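How Our Town Got Its Water: A Term Project on the Onbridge Supply

Introduction

When I first chose this topic in April I thought it would be a fairly dry one (my tutor has already made the joke, so I shan't repeat it). I grew up in Onbridge and had turned on the kitchen tap thousands of times without wondering where the water came from, and it was only when our street lost its supply for an afternoon that I started to ask. What follows is the result of one term's reading, walking and writing, most of the writing done at a desk in our project room and far too much of it after ten at night.

Background

Onbridge sits on a low chalk ridge above the river Owen. For a long time people simply drew water from the river or from shallow wells behind their houses, and the parish book I read in the local library lists 200 of these wells in a single survey. Many were very close to cesspits, which makes uncomfortable reading! The water was hard, it furred up kettles, and in dry summers the higher wells failed altogether, so that families at the top of the hill had to carry buckets up from the ford.
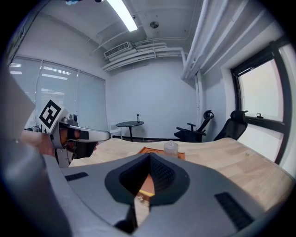 Why didn't the town just take more water from the river?
The Owen runs low in late summer, and the tannery upstream was emptying its pits into it, so the quantity and the quality were both at their worst just when people needed water most.

The Virnine scheme

The answer the town settled on was a reservoir in the next valley, at Virnine, with a main laid over the ridge. I had expected the engineering to be the difficult part of the story, but the arguments about money take up far more of the minutes. Farmers at Virnine wanted paying for their grazing, shopkeepers in Onbridge didn't want a higher rate, and the whole thing was put off twice. I became rather fond of the clerk's handwriting, which gets smaller and crosser as the pages go on.

When the scheme was finally approved, it was designed to serve 2,000 households. The first full list of connections, which I copied out in pencil over two long mornings, comes to 2,009, so the system was a little over its limit from the very start. That goes a long way towards explaining the complaints of weak pressure in the upper streets, and my grandmother remembers having to fill the bath before the neighbours got up.
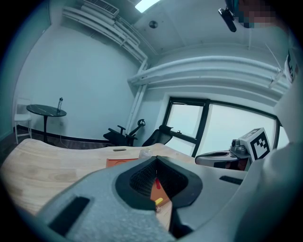

The pressure trouble was eased in the end by a small water tower on the ridge, which is still standing, although it has been empty for years. I walked up to it from the station and followed the line of the main as closely as the footpaths allow. You can pick it out by the iron marker posts in the hedges, and there is a lovely stretch near the old pumping house where the grass grows greener along the trench.

What I would do differently

I relied heavily on the minutes, which give the views of the people who sat in the meetings and hardly anybody else's. I would have liked more from the households who were paying the rate, and I ought to have started on the local newspapers much earlier than I did. The chapter on water quality is also thinner than I had hoped, as the early test results are kept at the county record office and I only managed one visit before the deadline. My notes from that visit are in the appendix, along with the list of connections and a sketch map of the route from Virnine to the ridge.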